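Chapter 6
Storing Food in the Home Kitchen

After reading this chapter you should be able to

explain why foods spoil at different speeds
match a food to a suitable storage place
choose a container for dry, chilled and frozen goods
write a useful label and set up a simple rotation system

Key terms: shelf life, headspace, rotation, cross-contact, dry storage, freezer burn

6.1 A Pantry in Drerport

When Yamuna Rodrigues took over the kitchen of a small boarding house in Drerport, she found three opened bags of the same rice. The oldest was at the back of the shelf, behind a stack of baking pans, and had insects in it. The other two had been bought by people who did not know the first one was there. In the refrigerator, a bowl of cooked beans sat uncovered on the top shelf, next to raw chicken on a plate.

None of the food had been bad when it was bought. The trouble came from how it was put away. Rodrigues spent her first month cooking very little and writing down what was thrown out, why, and what it had cost. Her notebook had 121 entries by the end of March. Most of them fell under one of two headings: "forgot we had it" and "not closed."

We will come back to her notebook in Section 6.4, where you will use the same two headings to study your own kitchen.

6.2 Why Food Spoils

Food changes from the moment it is harvested, milled or cooked. Bacteria, yeasts and molds grow on it. Enzymes inside fruits and vegetables go on ripening them. Oxygen turns fats rancid, and moisture moves in or out, so that crackers go soft and bread goes hard.

Storage slows these changes but does not stop them. Cold slows most bacteria. Dryness slows bacteria and molds alike, and this is why flour keeps for months and fresh pasta for days. A tight lid limits air and moisture and keeps out insects.

Light matters too, though people tend to forget it. Cooking oil kept on a sunny windowsill will taste stale well before the same oil kept in a cupboard.

6.3 Choosing a Container

A container has to do several jobs at once. It should close well, wash easily and fit the shelf it is meant for. Square shapes waste less shelf space than round ones. Clear or frosted sides let a cook check the level without opening the lid – a small thing, but every opening lets in damp air.
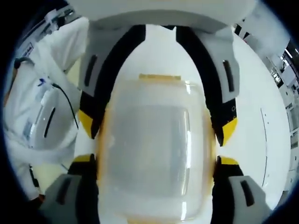 Size deserves some thought. A container much larger than its contents holds a lot of air, and nuts or ground coffee will go stale in it faster. For the freezer the rule changes slightly. Liquids expand as they freeze, so soups and sauces need headspace, the gap left between the food and the lid. For a 760 ml portion of soup, a one-liter container (1,000 ml) leaves plenty of room.

Glass does not hold smells or stains, but it is heavy and can crack if it goes from freezer to hot water. Plastic is lighter and cheaper. It should be replaced when it is deeply scratched, as the scratches are hard to clean. Check the base for the maker's advice on freezing and heating before using it for either.

Cooked food should go into shallow containers so that it cools quickly. Harish Kurian, who taught kitchen skills in Holtham for many years, had his students divide one pot of stew between a deep tub and a flat dish and take the temperature of each every ten minutes. You will repeat his exercise in Activity 6B.

Before You Read On

Look through one cupboard at home and write down five foods. For each, note how it is closed, whether it carries a date, and what stands in front of it. Bring the list to class – it will be needed for the labeling work in Section 6.4.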